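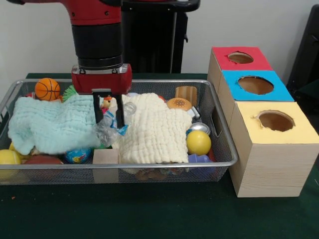

# About Hidell Toy Library

Hidell is a place where families borrow toys the way they borrow books. You come in, you look along the shelves, you take home a bag of things to play with, and a few weeks later you bring them back and pick something else. We've been doing this since September 4, 2000, when the doors opened on Gisance Street with three bookcases, a card table and a line of strollers out to the curb. We still love it as much as we did that first morning!

## How it got started

Mahsa Naseri had two kids under four and a living room full of things they no longer looked at. Her neighbor, Stavros Janevski, had the same problem one size up (his were six and nine, so it was train track and marble runs). They started swapping boxes over the back fence. Then a third family wanted in, and a fourth, and by March the swap had moved into Mahsa's garage, with a spiral notebook hanging on a string by the door so people could write down what they took.

The notebook is still with us. It sits in the front desk drawer and we bring it out for anyone who asks. Most of the entries are in pencil, and a surprising number just say "the duck."

The garage was cold and had one light bulb. When the old shoe repair shop on Gisance Street came up for rent, Stavros went to look at it on his lunch break and signed for it before dinner. There was a long counter already built in, and shelves to the ceiling, and it smelled of polish for years. We moved once more after that, to the building we're in now, a former hardware store with big front windows and a ramp that was there before we were. We have never wanted to leave.

## What's on the shelves

There are 1,961 toys in the catalog as we write this, and every one of them has been picked out by somebody here who got a bit excited about it. We sort them by how they're played with, and the ages on the tags are only suggestions. A ten-year-old who wants the shape sorter can have the shape sorter.

**Building and stacking.** Blocks, connecting bricks, magnetic tiles, gear sets, and ramps. This is the busiest wall in the place and it looks wonderful on a Tuesday morning and like a landslide by Saturday afternoon.

**Pretend.** Play kitchens, doctor kits, puppets, a cash register with a very loud drawer, and dress-up clothes in all kinds of sizes. The puppet theater goes home flat in a canvas bag and takes two people to put up.

**Soft toys.** We thought hard about whether to lend these, and we're so glad we did. Some kids just want company for a few weeks. Each one goes through the laundry between homes.

**Puzzles and games.** From four-piece knob puzzles up to the 2,000 piece harbor, which has gone out to a lot of grandparents and come back complete every time but once. (It was the lighthouse. The family found it inside a boot and mailed it to us.)

**Music.** Hand drums, xylophones, a thumb piano, rain sticks. We do not lend whistles. We tried it.

**Outdoor and active.** Balance boards, stilts, hoops, a parachute for parties, and ride-on toys in summer. Book the parachute early.

**Adapted toys.** These have large switches, extra grips, or lights and sounds that can be turned down. Elaheh Safavi runs this part of the collection and has built it up from one shelf to a whole room. She worked as an occupational therapist before she came to us, and she'll happily sit with you and try out half the room until something clicks. Call ahead if you'd like that time set aside for you.

## How borrowing works

A family membership lasts 12 months and lets you have up to 2 large toys and a bag of small ones at any time. Loans run three weeks. You can renew at the desk or by phone unless another family is waiting.

Everything comes with a tag listing its parts. Please check the parts against the tag before you leave and again before you come back, and tell us if something's missing. There are no fines for lost pieces. Toys get played with, and pieces go under couches and into yards and once, memorably, into a wedding cake. We keep a drawer of spares, and what we can't replace we often make.

Late returns don't cost anything either, but we will call you, and it will probably be Stavros, and he will want to hear all about how your kids liked it. Leave yourself twenty minutes.

If the price of a membership is a stretch for you, say so at the desk. You don't need to bring paperwork or explain. We have shared memberships paid for by other members, and they're there to be used.

## Cleaning and fixing

Returned toys go into the back room, where Grigoris Ververidis is in charge. He wipes, washes, tightens, glues, sands, and sews, and he keeps a repair log that is honestly one of the best things to read in the building. A typical line: "Giraffe, neck again. Used fishing line this time."

Once a month Grigoris opens the back room for a repair afternoon. Bring a toy of your own that's broken and he'll show you, and your kids if they're interested, how to go about mending it. Battery compartments are his specialty. Bring a snack too, because the line can get long and people tend to stay and chat once their own job is finished.

He also trains new helpers in how we check toys over: seams, wheels, battery covers, chipped edges, and anything small enough to swallow. If a toy doesn't pass, it doesn't go out. We retire things every year and we're always a little sad about it.

## Play mornings and Clendo Club

You don't have to be a member to come and play. The front room is open to everyone on weekday mornings, with rugs down, coffee on, and a basket of things for babies near the window. Parents have met their best friends on those rugs. So have a few of the babies, who are now tall and come in to say hi on college breaks.

Clendo Club is our after-school group for kids from eight to twelve. It's named after a board game that the first group made up on a rainy afternoon and that has been played here ever since, with rules that now fill a binder. Rostam Shojaei has led the club for most of its life. The kids play, argue about rules, design games of their own, and test them on each other. Every spring they pick one game to make properly, with a box and a printed board, and it goes into the catalog for anyone to borrow. Ask for *Tabrizi*, a trading game with a carpet market and a runaway goat. It's good! Adults lose at it all the time.

## Giving toys

We take donated toys in good shape, with all or nearly all of their parts. Please bring them during open hours so we can look through them with you, and don't leave boxes on the ramp. We can't take car seats, cribs, helmets, or anything that has been recalled.

Whatever we can't lend, we try to pass on to a classroom or a waiting room that can use it.

## Come see us

First visits are our favorite kind. Come in, tell us who's at home and what they're wild about right now, and we'll pull things off the shelves until you tell us to stop. The ramp is on the left side of the building, there's room inside the door for strollers, and the restroom has a changing table and a step stool.

Ask about the duck. It's still here, and it can go home with you if it isn't already out.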